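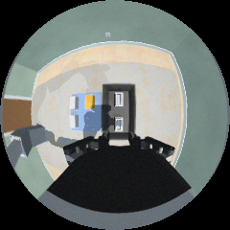

Page 26

4. Setting up the storage bins

Reading time: 4 minutes
Print this page | Send by e-mail

This section is for the Olter bin set, used on the open shelves in the workshop or in the utility room. Read all the steps one time before you begin. The work needs one person for the small bins and two persons for the deep bin.

4.1 Before you begin

1. Clear the floor beside the shelf, so the bins can stand there while you work.
2. Wipe each bin inside with a damp cloth and a little soap. Let it dry with the open side up.
3. Check the upper edge with your hand. If you feel a crack, do not use the bin – write to us and give the part number 432.

Caution: Do not clean the bins with thinner or with boiling water. The floor of the bin can bend and will not become flat again.

4.2 Placing the deep bin

4. Choose the lowest shelf. The deep bin must not stand higher than your waist.
5. Put the bin with its short side to the front. It needs 13 mm of free space on each side.
6. Push it slowly until it touches the back stop, then pull it out again by half. It should move without noise.
7. If the bin catches on the left side, loosen the two shelf screws, lift the shelf a little and tighten them again.

Note: On shelves bought before December 2017 the back stop is sold separately. Ask for the Abreu stop, size 23.

4.3 Filling and labels

8. Place heavy parts first, flat on the floor of the bin.
9. Keep small parts in one layer with a gap between them. You will find them faster, and they do not scratch each other.
10. Write the label in pencil and put it in the holder. Ink becomes pale when the shelf stands near a window.

Caution: Do not stack a full bin on another full bin. Children must not climb or sit on the bins.

Text: Mylene Ocampo. Checked by Kjell Sundqvist, Muverholm, 2018-06-13.

This website uses cookies to remember your language. Accept | Settings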